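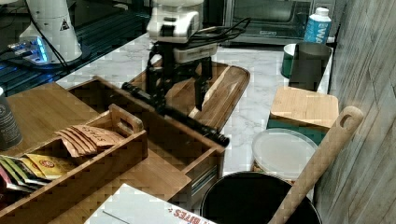 Most kitchens have one stretch of bench where the hot drinks get made, and in most kitchens it is a mess. The tea sits in four half-crushed cardboard boxes, the sugar lives somewhere else, and the cups are in a cupboard behind whoever is trying to cook. Sorting it out takes an afternoon and very little money.

The idea is to gather everything for a cup of tea in one place, within reach of the kettle and off the benchtop itself. Wood does the job well. A small caddy with a handle cut into the end holds the packets, an open box keeps the caddy from wandering, and a tray with a raised rim carries the cups to the table. On a pale marble-patterned counter the warm colour of the timber stands out, and it doesn't matter much if the pieces don't match. A striped tray beside a plain brown box looks fine.

Ans Hermans fitted out kitchens for 14 years before she opened Lundow, a small homewares shop that sells mostly trays and boxes. She tells customers to start by throwing out the cardboard.

"People keep the box because it has the name on it," she says. "Take the sachets out and stand them up in a row and you can read every one of them. You also find out you've got 20 of the kind you don't like."

Her method is simple. Paper packets stand upright along one side, printed side forward. Loose sachets in foil or coloured wrappers go in front, where the colours make them easy to pick out. She doesn't sort by flavour. Herbal and black can share a caddy as long as each one is wrapped. Unwrapped bags are another matter and belong in a lidded tin, with mint kept well away from everything.

Peadar Dunne makes caddies in a shed behind his house and sells them under the name Skistum. He cuts the handle into a raised end panel so the caddy can be lifted out one-handed while the other hand holds a mug. The inside should be left unfinished or wiped with food-safe oil, he says, and given time to air before any tea goes in.

"Varnish smells for weeks," he says. "Tea will pick that up — so will sugar, and so will biscuits."

Where the station goes depends on the kitchen. Beside the cooktop is handy for the kettle but hard on timber and on tea, and steam is worse than dry heat. Hermans likes a gap of two handspans from anything that boils. The same goes for a toaster oven, which can throw a fair bit of warmth from its sides. Canisters cope better than open boxes, so if space is tight, put the metal ones nearest the heat and the paper ones furthest away.

Cutting boards tend to drift into the same corner. A square bamboo board can lie flat near the wall and be pulled out for slicing lemon, but it should be dry before it goes back.

Upkeep is light. Tip out the box every 2 months, brush out the crumbs and wipe the wood with a damp cloth, never a soaking one. Oil the tray when it starts to look grey. Dunne does his in January, when the shed is too hot to work in and the oil soaks in quickly.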